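Evside bench room -- progress report to the Dudek fund
31 Jan 2020

Well, we have a room that looks like a workshop again! Your 500 went mostly on the floor and cabinets, with 22 left over for tape and labels. The old benches had been in since 2016 and I can't say I miss them. Sorting the parts is slower going (291 items on the Vokham list so far, and the list keeps growing).
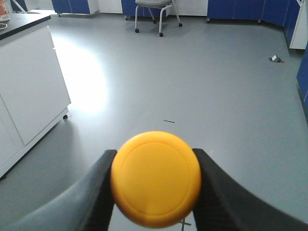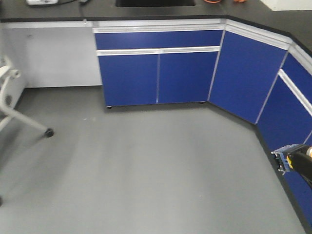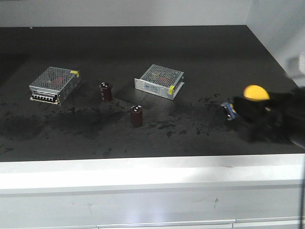
Evside, January. Last picture: power supplies and capacitors on the black work surface.

I love the blue cabinets -- the drawers are wide enough for the awkward stuff. The black surface with the power supplies on it still needs a proper scrub, as it's smudged all over, and I'd like to get to that before more parts come over from Dovby. Labels for the drawers come next, then the shelf list. I'll send the receipts in February.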